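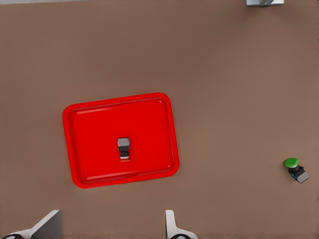
Last changed: July 11, 2020

Sorting cell: news from the simulation

Since the last newsletter the work on our button sorter has moved almost completely to the computer. The arm itself stays in the shared workshop at Utirari, with its cover on, until the new power supply comes from Colombo. In the meantime we practice in simulation, and I must say we learn more from it than I expected.

The task is the same as before. Push buttons lie on the table, and the gripper must bring them to the red tray. In the model we have now a gray square button, which stands upright in the tray, and a green mushroom button, which lies on its side on the bare table to the right. The gray one gives us little trouble. The green one is the difficult part. Its cap is round, the body behind it is a black cylinder, and the contact block at the other end is rectangular, so the two fingers find a different shape at each place where they try to close.

We let the program try 70 grasps on the green button, each time with another starting angle. In 40 of them the button arrived in the tray. Most of the others failed in the same way: the fingers closed on the dome of the cap and the button slipped out. Now the program looks first for the black body and turns the wrist before it goes down. I do not have numbers for this version yet.

The control script, which we call Brendura, has grown to 1,092 lines. It is too long for one file, and the part for the wrist should be separated. If you know this kind of work, please write to the workshop list - also if you have only one free evening.

For the real table we still need a tray with a raised lip, similar to the one in the model, and nine push buttons of mixed types. Used ones are welcome, also with scratches. You can leave them in the box marked Wudach, on the shelf next to the drill press. We hope to run the real arm again in November.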